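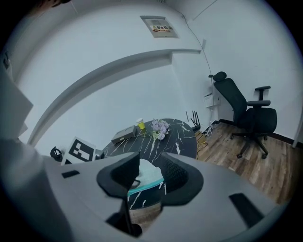
Stavros Halilović told us that he stops reading a continuation as soon as the peace breaks in the first chapter. He would like to see it last a while, he said, long enough for people to get bored with it. Other readers made similar remarks, and they led us to look again at how writers handle the truce that closes Heler.

4.2 The truce as a starting point

The original serial ends with the river folk and the town of Trurkside agreeing to share the lower marsh. It says little about what the agreement contains. Writers who post on Jistulo have to fill this gap, and they do it in different ways. We read 40 continuations that begin after the final episode. In most of them the truce is already failing when the story opens, usually through a theft or a killing that each side blames on the other.

Six stories keep the truce in place to the end. These tend to be shorter, and they spend more time on work: mending nets, moving cattle, arguing over where a fence should go. Qusai Bitar, in written comments on our draft, called them "stories about neighbors" and objected to our first label, which was "low conflict." We have taken up the point. The quarrels in these stories are real ones – they are only smaller than a war.

Two of the six are told by the marsh creatures themselves. In both, the heroine of the serial appears late and speaks very little. The creatures have their own name for her, and the writers leave it untranslated. Safavi reads this as a way of taking the story back from the character who made the peace. Asadi is less sure, and notes that the serial uses the same device in its opening episodes.

Figure 3. Two hand-held grippers over a round table.
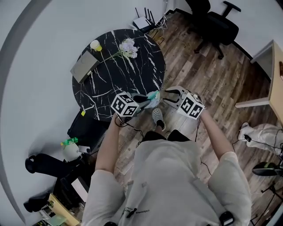

Vol. 6, Issue 2 61

Reader comments follow the same split. Under the stories where the truce fails, readers mostly ask when the next chapter will be posted. Under the quieter ones they write at greater length and often bring up details of their own, such as what the marsh would smell like in September or how a child from Trurkside would greet a creature twice her height. Several of these details turn up in later chapters, with thanks to the reader in the author's note. We return to this exchange in Section 5, where the notes are treated as part of the text.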